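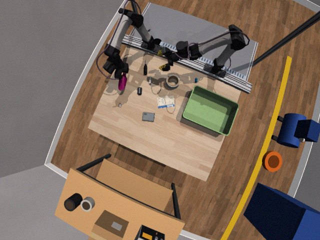
Nandi Gumede told the managers she did not mind the arms at all, but she wanted to know who would answer for a bad bin when one went out the door. Her question came up at the first meeting on the new sorting bench in Bullville, and it took up most of the hour.

Chapter 2
When the Bench Changes

The Evotley plant in Bullville repairs and repacks small electronics and hand tools. For years, returned goods were sorted by hand. A worker stood at a wooden bench, picked through whatever had been tipped out, and put the good parts in a bin. A fast sorter could clear 860 items in a shift.

The new bench has two robot arms on a rail along its far edge. They work over the same kind of mixed load as before: a screwdriver, a roll of tape, a loop of cable, a small box. A green plastic bin sits on the table. The company planned the layout in simulation first, and the sorters were shown the model before any floor space was cleared.

Of the 22 people on the sorting crew, most kept their jobs, but few kept the same job. Themba Cele moved from picking to checking. He now watches two benches and steps in when an arm stops on an item it cannot grip. He walks more and lifts less. He also has fewer people to talk to, and he brought this up at his review in January.

Pay was harder to settle. The old bonus was tied to items per shift, and a checker has no count of his own. After several weeks of talks, the bonus was replaced by a flat payment of 225 dollars a month. The fastest sorters lost money under this plan, and the slower ones gained.

This chapter looks at what happens to tasks, pay, and responsibility when part of a job is given to a machine. Section 2.1 explains how to break a job into tasks. Section 2.2 returns to Gumede's question and compares the rules two plants wrote to answer it.

Key terms: task, job redesign, piece rate, exception handling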